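Progress report to the Stinent fund, November 6, 2018

Work on the play kitchen sets has moved on since our May report. The grant has paid for food and cookware for the sorting and cooking tables at Moltgate and Timness. Of the 1,061 pieces on the approved list, 791 have been delivered and labelled. A further 77 are on order from Daza and should reach us before the end of term.

The vegetables and bread are the part of the list we are happiest with. Peppers come in red, yellow and green, so the same set can be used for colour matching as well as for pretend cooking.

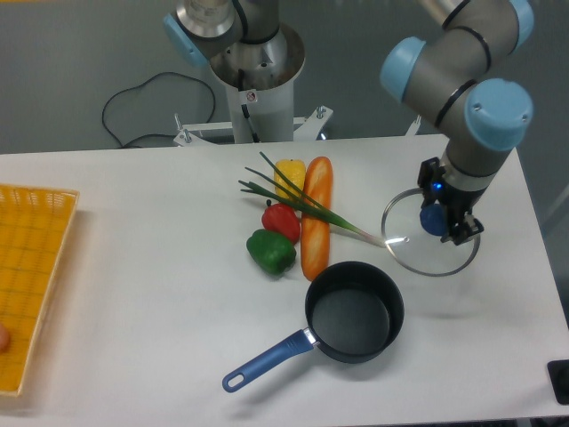

**Early Years Resources Team**

Pans and lids took longer to settle. We have kept to the black saucepan with the blue handle, and to clear lids with a metal rim, as staff wanted children to be able to see the food while it "cooks". Lids are stored apart from the pans — they were getting scratched in the same box.

Two matters are outstanding:

- Timness still needs a second white table. The quote is with the office.
- The baguettes are longer than the storage trays. Filipa Louro is looking at deeper ones within the present budget.

Spending is within the agreed figure and we are not asking for any change to the final payment. The contents cards for each box will go out with the last delivery.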